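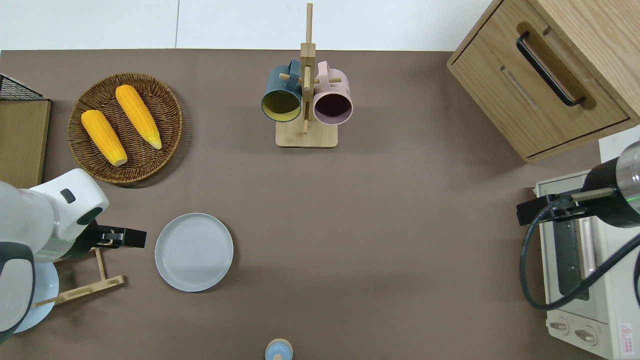
4. Filing a complaint against a council member

Tilto, the Plomholm ethics portal, takes complaints from any registered resident. Have your voter number ready, and your temper somewhere else.

1. Choose New Complaint and pick the member's name from the list. Members who have resigned in disgrace stay listed for 2 years.

2. Select a category. "General arrogance" was removed in March.

3. State your allegation in 2,000 characters or fewer.

4. Attach your evidence and press Submit.

Note: Contract disputes over $600 go to the auditor, Oona Ojala, on Form 73.

Caution: Submit is final. The member gets a copy with your name on it — spelled correctly, for once.

Revised 4/30/25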